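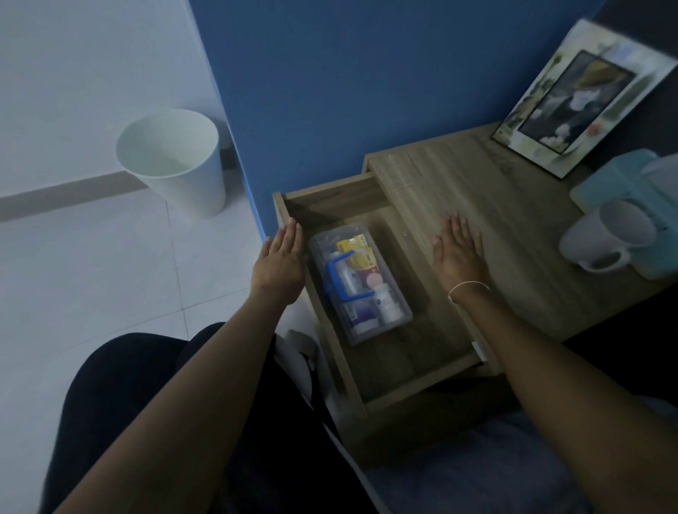 Which is better for getting things out of a bedside drawer, a hard gripper or a soft one?

A hard one is better at pulling the drawer open and a soft one is better at lifting things out, so it depends which half of the job you mind about more.

I wrote that on the whiteboard in my second week and I was very pleased with it. It stayed up there all summer, going pale, with a ring round it and then later a cross through it, and then somebody put the ring back.

I should explain where the whiteboard was. Room 402 at Urquhart used to be offices and then it was storage and by the time I got there it was a bedroom. I mean a proper bedroom, or near enough! Blue walls (lovely dark blue, I'd have it at home), a bed, a bedside table with a drawer. In the drawer we kept a clear plastic box with a blue handle, full of the sort of odds and ends people keep by the bed, tablets and creams and so on. My whole job was to get that box out of that drawer, by means of a robot arm, and then put it back, and then do it again.

We had two grippers. The Clirner was the hard one, a pair of flat metal fingers that came together like someone picking up a biscuit they'd been told not to touch. The Bulow was the soft one. It had puffy grey fingers that blew up when you asked them to and went limp when you didn't, and when it was off it hung there like washing. I was meant to be neutral. I loved the Bulow from the first morning and I don't think I hid it at all.

The arm was the same for both and so was the controller, a Dandetard, which lived in a cabinet under the window and hummed a note slightly flat of the fridge in the corridor. If you stood in the doorway you could hear both. I got so used to it that I'd hum the note in the shower.

The Clirner went first. You'd bring it down to the drawer, it would take hold of the edge, and out the drawer came, smooth as anything, to the same place every time. Then it would go in for the box and that was where it got silly. It wanted the handle. The handle, though, lies folded down across the lid, and there's hardly a gap under it, and the fingers would go scritch, scritch along the plastic and close on nothing, and then rise up very confidently holding the nothing and carry it over to the bed. I must have watched it deliver nothing to that bed eighty times. Sorry, no, I know it was 80, I've got the sheet.

The Bulow was the other way about. It was hopeless with the drawer. It would get a nice squashy hold on the edge and pull, and the fingers would stretch, and stretch, and the drawer would think about it, and then the fingers would slide off and the whole arm would jump back a bit as if it had been told off. Once the drawer was open, though, it was a joy. It just sort of poured itself round the box and up it came.

So you can see how I got to my sentence on the whiteboard.

My boss read it and said, fine, but the person in the bed can't swap hands halfway through. Which was fair. We did look at swapping. There's a way of doing it, with a little stand, where the arm parks one gripper and clicks into the other, and it worked, but it took so long that you'd have had time to get up and fetch the box yourself and make a cup of tea.

I ought to say something about my mum here. I wasn't going to, I've written this out once already without her and it was shorter.

She had a drawer like that. Hers was darker and it stuck, and she kept everything in it, stamps and cough sweets and a torch with no battery. After her hip she couldn't twist round to reach it, and I used to go over before work and lay the things out on top in a row, and by the evening half of them would be down the side of the bed. She wouldn't have a carer. She said she'd rather have a dog. When I told her what I was doing for a living she asked if the robot could find her glasses, and I said it couldn't find a box in a drawer yet when we'd told it where the box was, and she laughed so much she had to hold her side.

She asked about it every time I rang after that. How's your grabber? Which one's winning? She was firmly for the Clirner, by the way, sight unseen. She didn't trust anything inflatable.

By the back end of August we'd done over 400 goes between the two of them and I had a great long table of numbers that said what I'd said in week two. I tried grippy tape on the Bulow, which came off. I tried rubber pads on the Clirner, which helped with the box and then left black smears on the lid, and I spent an afternoon with a cloth and a lot of bad language. I slowed the Dandetard down, I speeded it up, I read the whole manual including the part about the fan. I moved the box to the left a bit. I moved it back.

What changed it in the end was a phone call. I was round the back of the bed, trying to get a cable out from under one of the legs, and Mum rang, and she was cross, and what she was cross about was a drawer. The one in her kitchen this time. She'd been told by the physio to steady herself before she pulled anything, and she hated it, it made her feel ancient. One hand on the worktop, she said, and then the other one pulls, like I'm climbing a flipping mountain. And I said, Mum, everyone does that. And she said, well, I never did. And I said, I bet you did.

When she'd rung off I sat down on the edge of the bed and had a go. Drawer in, drawer out. Box out, box in. I did it fast and then I did it slowly and I did it looking at the ceiling. And there was my spare hand, every single time, wandering off to rest on the top of the table or the side of the drawer, just to be sure of where everything was. I hadn't asked it to. I'd been doing this job since June and I'd never once noticed what my other hand was up to.

We only had the one arm, you see. All that time I'd been asking which hand was better when what I had was half a person.

I didn't go running down the corridor. I'd like to say I did! I ate my sandwich first, and then I went and asked very politely if anyone was using the second arm in the workshop, and I was told I could have it when the painting was finished, and the painting took until September.

So then there were two of them, one either side, a Clirner on the left and the Bulow on the right, both running off the one Dandetard, which didn't care for it and changed its note. I had to move the mug. There was always a mug on that table and it was always getting knocked over, and nearly everything else I'd left on there had been knocked over too at one time or another.

The first try was dreadful. They met in the middle. It was like two people going through a door, after you, no, after you, and the Bulow had to be peeled off the Clirner's knuckles. The second was worse and I'm not going to go into it. After that I stopped for the day and wrote out the order of things on the back of an envelope, who goes first, who waits, who holds still.

Next morning, quarter past eight, nobody else in. The Clirner took the edge of the drawer and drew it out and then, this was the bit on the envelope, it stayed where it was. It just kept hold. And the Bulow came over and went down into the drawer and felt its way round the box, with nothing sliding about or giving way under it, and brought it up and over and put it on the bed by my knee. The things inside hardly rattled.

I said thank you to it. I did, out loud, to both of them.

Then I rang Mum, and it rang for ages, and I was just starting to get that feeling you get when she picked up, all out of breath, and said what, what is it, has somebody died? I said the grabber's done it. She said which one. I said both, together, one holds the drawer and the other one gets the box.

There was a bit of a pause and I could hear her radio.

Yes, she said, but which one was holding the drawer?

The Clirner, I said.

I knew it, said Mum, and went back to her breakfast.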